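The Cold Wash Promise

Every May the detergent makers find religion about cold water. This year it was Kullora, whose new bottle says a cold cycle cleans "like hot" and saves the average home $54 a year. I have read the small print twice. It doesn't say what the average home pays for power, or how dirty its clothes are.

Polyester jerseys are where I part ways with the label. They hold on to sweat smell, and a short cold cycle seldom shifts it.
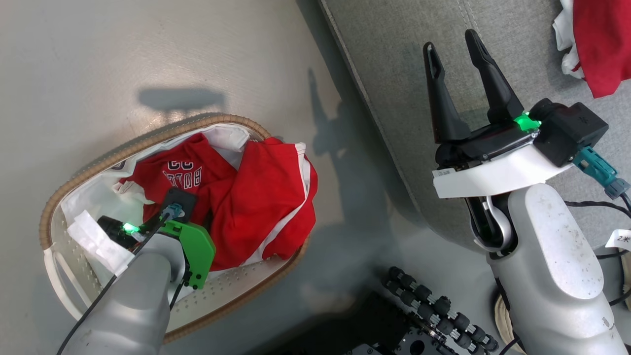 A reader in Ponce disagrees, and writes that she has washed everything cold for 4 years, gym clothes included, and that my trouble is too much soap. She may be right about the soap. Most of us pour to the top line because the cap is big.

Still, I'd like to see a test run by someone who isn't selling the bottle. Broleris, which makes the machines, quotes the same savings and gives no source either. Towels and sheets I still wash warm. Slipcovers go in cold, mainly from fear of shrinking – a gray sofa hides a lot anyway.

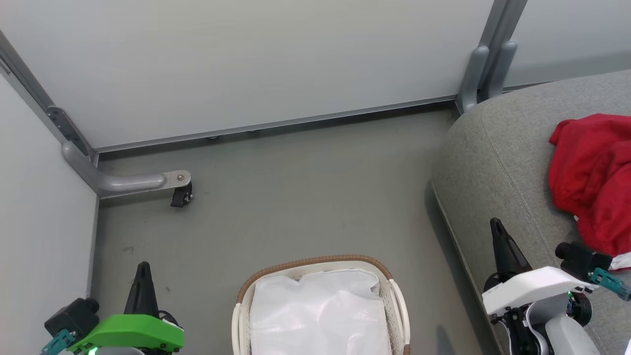

What the dial means

"Cold" is no fixed number. On some washers it is whatever comes out of the tap, and on others the machine mixes in a little hot. The manual should tell you which. Mine didn't.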